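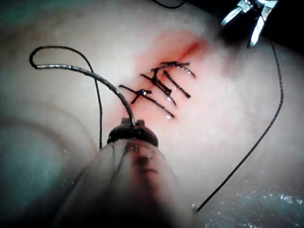
3 min read

Our spring term at Muredbridge has been a busy one, and I'm glad to be able to write to the Ludier fund with good news about the suturing practice we set up with your grant. We have now used 97 of the tissue pads, and I think the work on them is getting steadily better. Three black knotted stitches in a slanting row, holding a short closed incision with red all along it, may not look like much to anyone outside the trade, but they please me more than I can say! The knots aren't all alike — one is bulkier than its neighbours — and evenness is what Lurdes Azevedo would like us to work on next.

Damián Tapia has kept the evening sessions going, with 12 places each time, and we've had to start a waiting list. Thread has been our biggest cost so far, at £742, a little over what I had put down in the plan, but we saved on pads by using both ends of each one.

In May we hope to move on to curved wounds, and Hafþór Mogensen has kindly offered us the larger room for that. I'd dearly love you to come and visit us — do let me know which week might suit.

With warm thanks,
Aniela Michalski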